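Paper bag

A paper bag is a bag made of paper, usually kraft paper. Used for groceries, bread, takeout, mail, small hardware. Comes with or without handles. Brown is the natural color of unbleached pulp, white bags are bleached.

History

Before machine-made bags, shopkeepers rolled a sheet into a cone and twisted the end shut. Slow, and it leaked flour. Bag machines spread in the second half of the 1800s – first the envelope type, flat and narrow, then the square-bottom type that stands up by itself. Handles came later and were at first just string run through punched holes.

Manufacture

Paper comes off a roll, gets folded into a tube and glued along one side. The tube is cut to length and the bottom folded and pasted. Gussets are the pleats down the sides, they let the bag fold flat for shipping. The Fondwood mill at Girkent ran 9 bag lines at its peak, mostly grocery sizes, and sold flat bundles of 3000 to wholesalers. Closed since, building still standing. 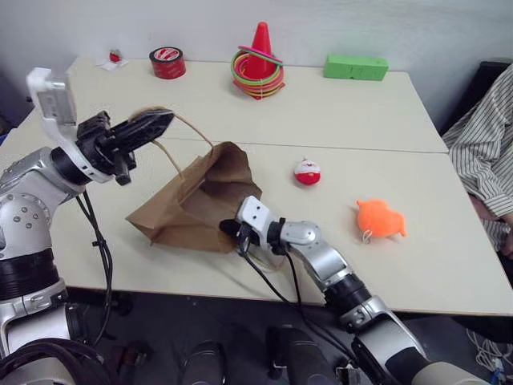
Twisted handles are made from strips of paper wound into cord, then glued to a reinforcing patch inside the mouth. Flat handles are folded strips, cheaper, and less comfortable with a heavy load. Die-cut handles are only a hole in the bag wall. Most failures happen at the glue patch or at the bottom fold, espescially once the paper gets damp.

Kraft process

Wood chips are cooked with chemicals to break down the lignin. Leaves long, strong fibers. Softwood is preferred for bags. Recycled fiber is shorter, so it often gets blended with new pulp.

Reuse and disposal

Plain bags can go in with paper recycling. Greasy ones usually can't, though many compost programs accept them. Common second uses: book covers, lunch bags, ripening fruit, lining a shelf.

Collecting

Small hobby, mostly printed shop bags from before 1970 or so. The Trikau collection holds 672 bags, sorted by town and then by shop. Bakery bags from Bragança are a seperate section.

See also: Kraft paper, Shopping bag, Sack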